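Missed Appointments at the Valcárcel Outpatient Clinic: Report of a Student Project

July
By a second-year student, Health Services Administration, Gallum College
6 min read

1. Why this subject

During my placement at the Valcárcel clinic I sat at the second window of the front desk, where patients check in for cardiology, eye care and diabetes care. Each morning a list of patients was printed, and each evening a part of this list stayed without a check mark. The desk staff call these "the blanks". I wanted to know how many blanks there are, in which hours they happen, and what the clinic could do with little money.

The clinic belongs to a small group of outpatient centers in the Gallum area. It has no emergency room. Almost every visit is booked in advance, many of them by the family doctor and without the patient present, and this matters for the results in section 4.

2. Data

The clinic gave me a table from its booking program, Stastura, with the names and birth dates removed. It has 3943 booked visits. For each visit there is the department, the hour, the date when the booking was made, and a code for how the visit ended. I used four codes: came, canceled in time, canceled late, did not come. A visit is "canceled late" if the call arrived on the same day.

The codes have one weak point. When a patient comes very late and is sent home, some of the staff write "did not come" and others write "came" and add a note. I read the notes and corrected the cases that I could find, but surely I did not find all of them.

I also made short interviews by telephone with 15 patients who had missed a visit and who agreed to speak with me. This is a small group, so I use their answers only to explain the numbers and I make no percentages from them.

3. Method

I divided the visits by department, by hour and by the length of the wait between booking and visit. I did everything in a spreadsheet. My first plan was to build a regression model, but my knowledge of statistics was not enough to defend it in front of the class, and simple tables were easier to show to the desk staff.
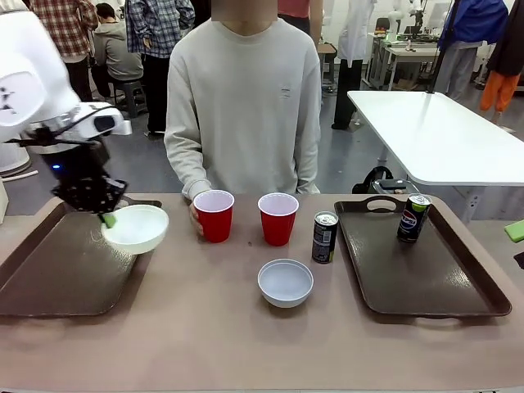
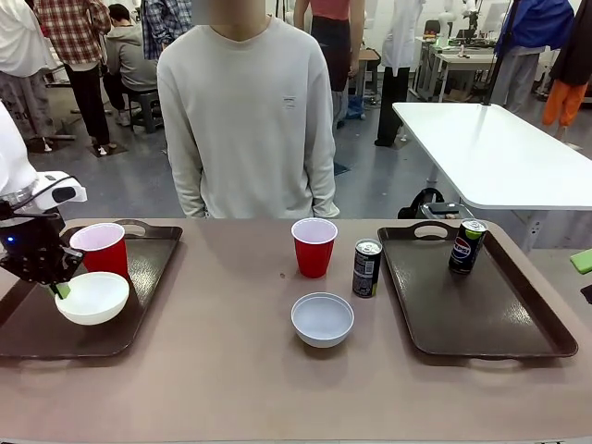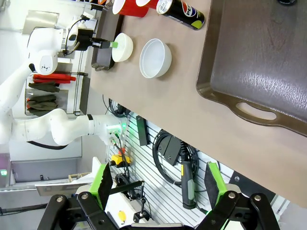
Bowls, trays and red cups on the table.

4. Results

In the whole table, 17 percent of the visits ended with "did not come". Eye care was the worst and diabetes care the best. The nurses in diabetes care know many of their patients for years and call them personally when there is a change. I think this explains a good part of the difference, but my data can not prove it.

The hour was less important than I expected. Early morning and late afternoon were almost the same. Only the hour after lunch was a little worse, in all three departments.

The length of the wait was the strongest factor. Visits booked less than two weeks ahead were seldom missed. For visits booked more than three months ahead the share was much higher, and it was highest when the booking was made by the family doctor's office. Several patients in the interviews told me the same story: a letter came, they put it in a drawer, and when the day arrived they did not remember it. One woman had two letters with two different dates and went on the wrong one.

I also looked at the reminders. The clinic sends a text message two days before the visit, but only if there is a mobile number in Stastura. Of all the booked visits, 2211 had a mobile number. The others had a home telephone or nothing. I did not know this before I opened the table, and the clinic manager was also surprised.

Three patients said that they had tried to cancel. They called in the morning, the line was busy, and they gave up - so in the table they are the same as the people who forgot.

5. What I recommend

The desk should ask for a mobile number at each check-in. It costs a few seconds.

For visits booked more than three months ahead, there should be a second reminder two weeks before. The service that the clinic uses for its messages, Stindance, already allows this according to its settings page, but somebody must turn it on and write the text.

Patients should be able to cancel by answering the message. I discussed this with the desk staff and they were in favor, with one doubt: who reads the answers when the desk is full?

I do not recommend a fee for missed visits. It was proposed by one doctor, and I understand the reason, but many of the missed visits began with a lost letter or a busy line.

6. Limits and next steps

The table comes from one clinic, and it covers no winter months. I have no information about the distance from home, the language of the patient or the bus connections, and all three came up in the interviews. If another student continues this project, I would suggest to begin with the language - the letters are sent only in English.

I thank the front desk for its patience with my questions.

Comments (3)

I work in a dental office and we have the same problem with bookings made months ahead. We started calling the week before and it helped some. Did you look at repeat no-shows? We have a few people who make up a lot of ours.

Reply from the author: Thank you. The table had no patient number, so I could not see if it was the same person. I asked for it, but the clinic did not want to share it, and I understand this.

The part about the busy phone line is so true. I sat on hold for my mother's eye appointment until I had to leave for work.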